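Diciembre de 2025
Por la redacción del boletín

El guante, o por qué conviene llevar uno en la mano

Durante siglos, el guante sirvió para casi todo menos para calentar los dedos. Se arrojaba al suelo para desafiar a un vecino, se entregaba para cerrar la venta de unas tierras y se besaba, con la mano dentro, cuando el dueño era obispo. Los retratos del XVII están llenos de caballeros que llevan un guante puesto y el otro colgando, postura incomodísima que quería decir, más o menos, «tengo criados».

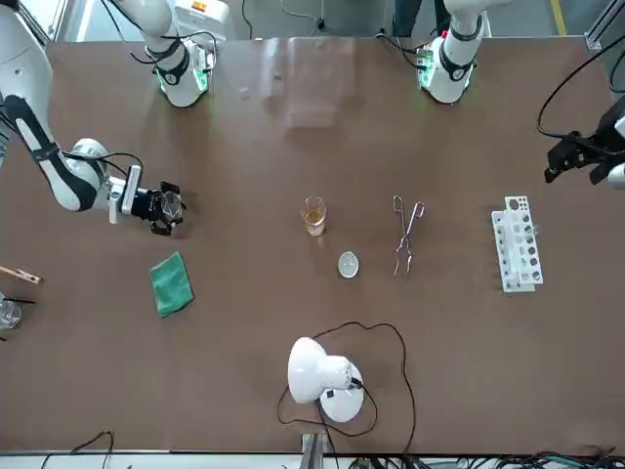
Dos brazos robóticos blancos sobre una mesa marrón.

El fondo de la casa Nogueira, que ya puede consultarse en el catálogo de Bornthorpe, reúne 538 pares y una cantidad vergonzosa de guantes sueltos. Casi todos son de cabritilla, con tallas que hoy no le entrarían a un niño de ocho años. La explicación es sencilla: el guante elegante tenía que quedar pequeño. Quien podía cerrar el puño era sospechoso de trabajar.

También se perfumaban, y mucho - el ámbar y el almizcle disimulaban el olor del curtido, que según las cartas de la época no se iba nunca del todo. De ahí vino el rumor de los guantes envenenados, tan repetido en las novelas y tan poco documentado.
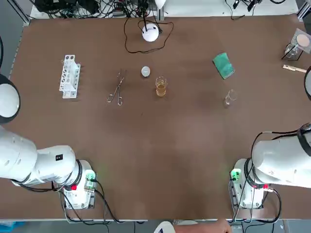
Prurnier, en carta a este boletín, protesta por nuestra entrega de abril: el guante blanco del baile no era cortesía, escribe, era higiene, y bastaba una polca en agosto para entenderlo. Añade que se llevaban tres pares por noche y que el último volvía a casa en un estado que no desea detallar.

Tomamos nota, aunque los manuales de urbanidad insisten en el decoro y pasan de puntillas por el sudor. Uno de ellos dedica dos páginas enteras a cómo quitarse el guante para comer sin que la operación parezca un asalto. 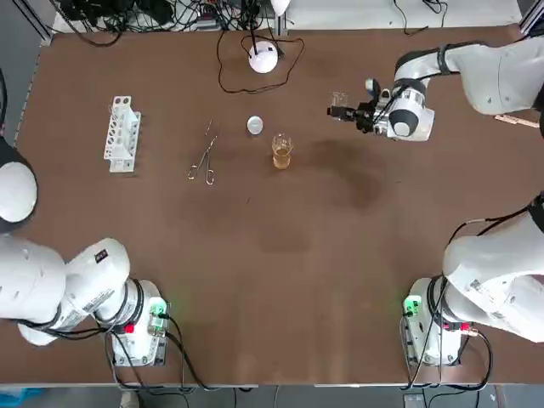 El mismo manual prohíbe dar la mano enguantada a una persona de mayor rango, salvo que ella también los lleve, en cuyo caso lo ofensivo es quitárselos. Compadecemos a los miopes. En la próxima entrega, el manguito, ese cojín con dos agujeros donde cabían las manos, las cartas comprometedoras y algún perro pequeño.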